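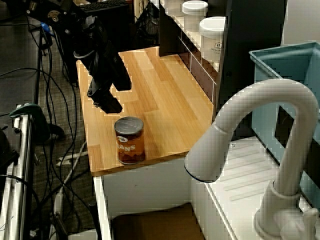 Progress report to the Wiler fund, second period
Thursday, December 12, 2024
Prepared by Miroslava Hudec

In this period we recorded 569 attempts of the arm at the practice counter. The work is still the same: to take one can of beans and put it where the cook wants it. Jennylyn Baluyot now prepares the counter alone, and her hours moved from lifting to checking.
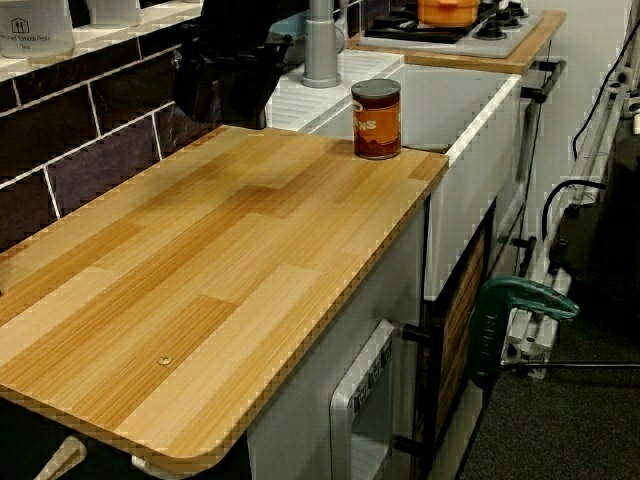
Thảo Hứa asked that we write also the other side: checking is more tiring for the eyes than lifting was for the back, and two hours of it without a pause is too long. We agree with her. From January the checking turn will be 1 hour.

The kitchen staff at Prundard, where the arm should go later, visited us in August. There were 11 of them. Most questions concerned the shifts, and if the early one will be cut. We could not answer this, and we ask the fund to raise it with the Prundard management before the next visit.

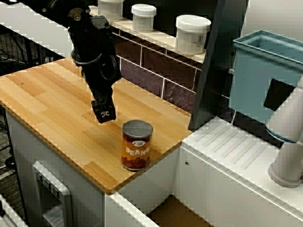
Until we have their reply, we will not fix a date for the move. The training notes for staff are almost finished, and Dzifa Antwi will send them in a separate letter.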